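Entry 11/8/24, bindery workshop, Brornby

Work continued on the children's picture book edition commissioned by Matimine. The text block was received from the printer in flat sheets and collated against the approved proof. One signature had been folded with the grain running across the spine. It was set aside and a replacement requested from Rutherford.

The trial case was made up in the blue cloth with 200 gsm endpapers. The paste was mixed slightly thinner than in May, as the earlier batch cockled the pastedowns. The book was left under weight for 30 minutes before opening and then returned to the press overnight. Colleagues are asked not to move it.
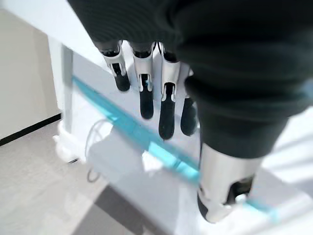
*Hand with ribbed grey sleeve, fingers pointing down.*

The full-bleed spreads remain the main concern. On the river spread the rabbit's ear runs into the gutter and is lost when the book lies open. Sewing through the fold at 5 stations gave a better opening than the glued sample, and it is recommended that the sewn structure be adopted for the whole edition. The publisher has been informed that this will add around 70 hours to the schedule.

Brivisico supplied two samples of head and tail band. The striped one matches the cover lettering. The plain one frayed when cut and should not be ordered.

Outstanding: title blocking on the spine (the foil lifted at the second letter; try a longer dwell), corner rounding, and a decision on the jacket flaps. The board offcuts on the lower shelf are reserved for slipcase trials.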